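Kitchen Skills for Home Aides, Unit 4
Handout: Putting a plate in and taking it out
Instructor: Ingeborg Haberkorn

Bring this sheet to the January practice. You also need the unit 3 sheet on doors and hinges.

The unit covers one small job: a plate with a single item on it goes into a compartment with a side-hinged door, and later comes out again. We use a toy eggplant. It has the two features we want, a smooth body that rolls and a stem that sticks out past it.

Before you lift anything, look at three things: which side the door swings to, how far it opens, and where the plate will go if you have to set it down. A microwave on a counter usually leaves some landing space in front. Use it.
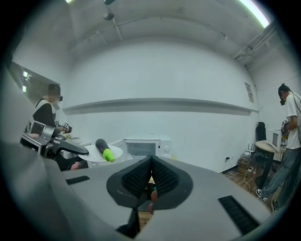
Lama Qaisi asked whether the landing space should be in front or to the side, as her own counter at home is too shallow for a dinner plate. To the side is fine - on the side away from the hinge, so that the door never has to pass over the plate.

Working order

1. Open the door all the way. A half-open door swings back.
2. Set the plate down flat and put the item in the middle. Turn a long item so the stem stays inside the rim.
3. Move the plate in level. Keep your sleeves off the door edge.
4. Let go only when the whole base of the plate is resting on the floor of the compartment. With a low appliance you are looking down from above, and the depth is hard to judge.
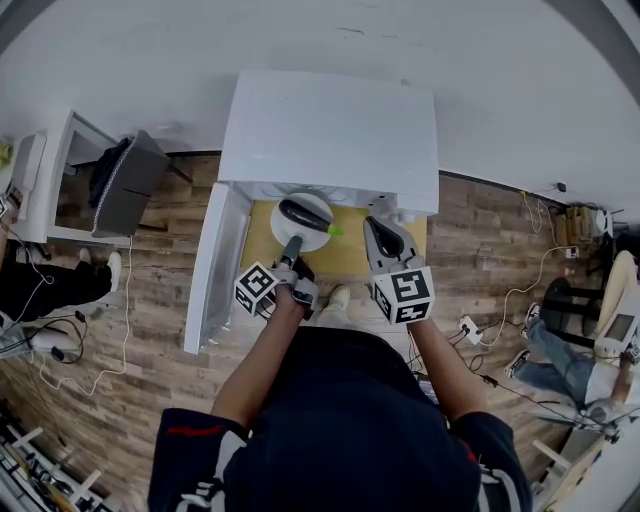

5. Check the rim against the door line, then close slowly.
6. To take the plate out, repeat steps 1 to 4 in reverse. Pick up the plate and the item together unless you are told otherwise.

The item by itself

A round, glossy vegetable gives you very little to hold. Take it across the widest part of the body. The stem is a poor handle - on a real eggplant it can snap or prick. Approach slowly, as a light touch from one side is enough to start it rolling.
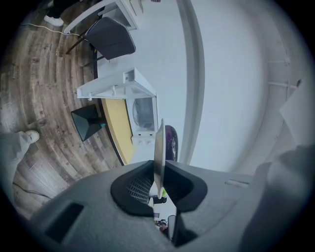 Fig. 3. Eggplant, purple body.

For next time: read pages 76 to 80 and write out the working order for a bowl with a lid.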